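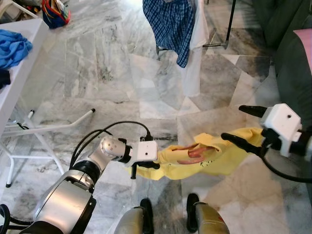 Letzte Änderung dieser Seite: 12. Jan. 2018, Bearbeiter: N. Nair

Prüfliste Zweiarmgerät im Wohnraum, Aufgabe Wäsche
Testwohnung Statville, Protokoll 3533
Gerät: Bimetti, zwei Arme auf Standgestell, Zweifingergreifer
Prüfung: Loredana Cocco, Ruan Motaung
Freigabe: Godelieve Vermeulen
Kopie an: Dierckx (Vermieter der Wohnung), Jelle De Smet

Die Liste wird vor jedem Durchgang mit Wäsche ausgefüllt. Für Küche und Werkbank gelten eigene Blätter. Bewertet wird mit i. O. (in Ordnung), M (Mangel, Betrieb mit Auflage) oder S (gesperrt). Kommentare bitte mit Kürzel: LC, RM, GV, NN, JDS. Wer einen Punkt auslässt, schreibt "nicht geprüft" hin und lässt das Feld nicht leer.

Teil A. Raum und Boden

A1. Boden im Arbeitsbereich trocken und sauber
Ergebnis: i. O.
LC: Marmorfliesen, gewischt am Vorabend. Vor dem Durchgang mit der Hand nachgefühlt.
RM: Bei nasser Wäsche bitte nach jedem Teil neu prüfen. Heute nur trockene Teile.

A2. Standfläche des Gestells eben, kein Wackeln bei ausgestreckten Armen
Ergebnis: i. O.
RM: Arme nacheinander und dann zusammen ausgefahren. Fugen sind flach genug.

A3. Keine losen Gegenstände auf dem Boden im Schwenkbereich
Ergebnis: M
LC: Bunte Tasche auf dem Boden, daneben ein beiger Gegenstand. Beides liegt außerhalb der Bahn, soweit man das ohne Markierung sagen kann.
GV: Dann bitte Markierung kleben. "Soweit man das sagen kann" möchte ich im nächsten Blatt nicht mehr lesen.
RM: Klebeband ist bestellt. Das alte hält auf den Fliesen nicht.

A4. Abstand zu Möbeln
Ergebnis: i. O. mit Anmerkung
RM: Sofa unkritisch. Der weiße Tisch steht näher, und sein Gestell ist dünn. Das schräge Bein ragt mit dem Fuß in den Raum. Ein Mensch steigt darüber, ohne hinzusehen. Die Wegplanung hat das Bein im Dezember zweimal nicht erkannt, siehe Blatt Gestell.
JDS: Kann man den Tisch nicht gegen einen mit geraden Beinen tauschen?
GV: Nein. In echten Wohnungen stehen solche Tische.

A5. Wäscheständer standsicher, nichts hängt in den Schwenkbereich
Ergebnis: i. O.
LC: Kariertes Tuch und das weiße Teil hängen weit genug weg. Ich habe am Ständer gerüttelt, er verschiebt sich leicht. Das Gerät darf vorerst nichts vom Ständer abnehmen, nur vom Tisch.
NN: Abnehmen vom Ständer steht für April im Plan. Klammern sind noch gar nicht behandelt.

Teil B. Arme, Greifer, Kabel

B1. Sichtprüfung der Gelenke, keine Risse, keine losen Schrauben
Ergebnis: i. O.
RM: Beide Arme mit Lampe abgesucht.

B2. Kabelführung am linken Arm
Ergebnis: M
RM: Die Kabel laufen in einem Bogen über den Arm zum Handgelenk und stecken oben in der weißen Kappe. Das ist so vorgesehen, der Bogen ist mir aber zu groß. An einem Kleiderbügel oder einer Stuhllehne bleibt er hängen.
LC: Bei Wäsche kommt dazu, dass Ärmel und Träger sich darüberlegen können. Hatten wir mit einem BH, da haben wir von Hand gestoppt.
GV: Auflage: keine Teile mit Trägern oder Bändern, bis der Bogen gekürzt oder abgedeckt ist.
NN: Bimetti bietet einen Schlauch dafür an. Lieferzeit unbekannt, ich frage nach.

B3. Kabelführung am rechten Arm
Ergebnis: i. O.
RM: Kabel geht vom Handgelenk nach unten weg.

B4. Greiferfinger sauber, ohne Grat, Beläge fest
Ergebnis: i. O.
LC: Mit einem Stück Nylonstrumpf über die Finger gezogen. Kein Faden hängen geblieben. Diese Probe bitte in die allgemeine Liste aufnehmen.
GV: Aufgenommen.

B5. Greifkraft auf Stufe 2 begrenzt
Ergebnis: i. O.
NN: Am Bedienfeld abgelesen und mit der Federwaage gegengeprüft. Für Stoff reicht das. Die Finger von Holtomier wären weicher, passen aber nicht auf dieses Handgelenk ohne Adapter.

B6. Geschwindigkeit auf 70 Prozent begrenzt
Ergebnis: i. O.
RM: Mir immer noch zu schnell beim Zurückziehen, wenn jemand am Tisch steht. Beim Greifen selbst kriecht das Gerät.

B7. Not-Halt
Ergebnis: i. O.
LC: Taster am Gestell und Handtaster je einmal gedrückt. Beide Arme bleiben stehen und halten den Stoff weiter fest. Das soll so sein, verwirrt aber Gäste, die dann daran ziehen.
GV: Hinweis an der Wohnungstür ergänzen: Stoff nach Not-Halt nicht herausziehen.

Teil C. Wäschestücke

C1. Taschen geleert, keine Nadeln, Münzen, Schlüssel
Ergebnis: i. O.
LC: Von Hand gemacht, wie immer. Eine Maschine, die vorher in die Hosentasche fasst, habe ich noch nicht gesehen. Steht trotzdem in jeder Projektbeschreibung unter "später".

C2. Teile einzeln abgelegt
Ergebnis: M
RM: Auf dem Tisch liegt der blaue Stoff zerknüllt, direkt darunter etwas Dunkelblaues. Zwei ähnliche Farben übereinander sind für die Erkennung schlecht. Bitte trennen oder hinnehmen, dass beide Teile zusammen hochkommen.
NN: Ich würde es so lassen. Ein Wäschehaufen sieht eben so aus.
GV: Für die Sicherheitsprüfung ist das kein Hindernis. Bleibt M, Durchgang erlaubt.

C3. Verhalten beim Halten mit beiden Armen
Ergebnis: i. O. mit Anmerkung
LC: Gelbes Stück, an beiden Enden gefasst und zwischen den Greifern gehalten. Die Finger klemmen nur Stoff. Das Teil ist dabei gefaltet und verdreht, innen kommt eine rosa-orange Lage zum Vorschein. Sicher ist das. Zum Zusammenlegen müsste es jemand erst glatt ziehen und die Ecken suchen.
RM: An den Ecken scheitert es meistens. Der Greifer nimmt, was er bekommt, und hält dann brav die falsche Stelle fest.
JDS: Und wenn man es einfach so in den Schrank legt?
LC: Dann braucht man das Gerät nicht.

C4. Zugkraft beim Spannen überwacht
Ergebnis: nicht geprüft
NN: Sensor rechts meldet Werte, Sensor links schwankt. Kalibrierung steht aus. Bis dahin nur alte Handtücher und Teile aus der Spendenkiste.
LC: Bitte keine Leihgaben von Besuchern mehr. Die Strickjacke zahlt die Projektkasse.

C5. Stoff darf nicht auf den Boden hängen oder ins Gestell geraten
Ergebnis: M
RM: Kleine Teile kein Problem. Bettlaken haben wir im Trockenlauf mit einer Schnur nachgestellt, sie würden auf den Gestellbeinen liegen. Bettwäsche bleibt gesperrt.

Teil D. Personen

D1. Eine Person am Handtaster, eine weitere in Rufweite
Ergebnis: i. O.
LC und RM, wie eingetragen.

D2. Lange Haare, Schals, Schlüsselbänder
Ergebnis: i. O.
GV: Gilt auch für Besuch von Dierckx. Beim letzten Termin trugen alle ein Ausweisband um den Hals.

D3. Kinder und Haustiere nicht in der Wohnung
Ergebnis: i. O.
JDS: Das ist die Stelle, an der mich jeder Interessent fragt, wann es anders wird.
GV: Dafür gibt es keinen Termin, und es soll auch keiner genannt werden.

D4. Unterwiesene Personen in der Liste an der Tür eingetragen
Ergebnis: M
LC: Letzte Zeile unleserlich. Wer war das?

Teil E. Einschätzung zur Aufgabe

Dieser Teil gehört streng genommen nicht zur Sicherheitsprüfung. Er wurde aufgenommen, nachdem Dierckx wiederholt gefragt hatte, was das Gerät im Haushalt schon kann. Die Angaben beziehen sich auf die Testwohnung und auf trockene Wäsche.

Teil vom Tisch aufnehmen: geht. Mit einem Arm zuverlässig, solange das Teil frei liegt.

Mit dem zweiten Arm nachfassen: geht meistens. Dünne Stoffe rutschen.

Ausbreiten: selten ohne Hilfe. Bei Geschirrtüchern am ehesten.

Handtuch falten: ja, wenn es vorher glatt auf dem Tisch liegt. Mittlere Dauer rund 145 Sekunden pro Tuch. LC legt in der Zeit den halben Korb zusammen und telefoniert dabei.

Hemden, Hosen, Unterwäsche: nein.

Socken paaren: nein. NN arbeitet daran und möchte nicht gefragt werden.

Wäsche aufhängen und abnehmen: nein, siehe A5.

Aufräumen rundherum, also Tasche wegstellen oder Tisch rücken: nein. Das macht vor jedem Durchgang ein Mensch, und diese Zeit gehört in jede Rechnung hinein. In den Zahlen, die wir bisher weitergegeben haben, fehlt sie.

RM: Zum Vergleich die Werkbank. Dort legen dieselben Arme Blechteile in Kisten, immer gleiche Form, immer gleicher Platz, und laufen ohne Eingriff durch. Ein Blech hat am nächsten Tag noch dieselbe Kante. Beim Handtuch liegt sie jedes Mal woanders -- und manchmal innen.

JDS: Kann ich Interessenten sagen, dass Handtücher gehen?
GV: Sie können sagen, dass glatt liegende Handtücher unter Aufsicht gehen. Bitte mit beiden Zusätzen.

Ergebnis der Prüfung

Betrieb mit Auflagen freigegeben. Gesperrt bleiben Bettwäsche, Teile mit Trägern oder Bändern sowie alles, was am Ständer hängt.

Offene Punkte
Schwenkbereich am Boden markieren -- RM
Kabelbogen links kürzen oder abdecken -- NN, Anfrage bei Bimetti
Kraftsensor links kalibrieren -- NN
Adapter für Holtomier-Finger, Preis einholen -- JDS
Hinweis an der Wohnungstür ergänzen -- LC
Türliste neu ausdrucken, mit breiteren Zeilen -- LC

Nachtrag RM: Der Handtaster hat nach dem Durchgang "Batterie schwach" gemeldet. Batterie getauscht, Ersatz liegt in der Schublade unter dem Sicherungskasten. Punkt B7 danach wiederholt, i. O.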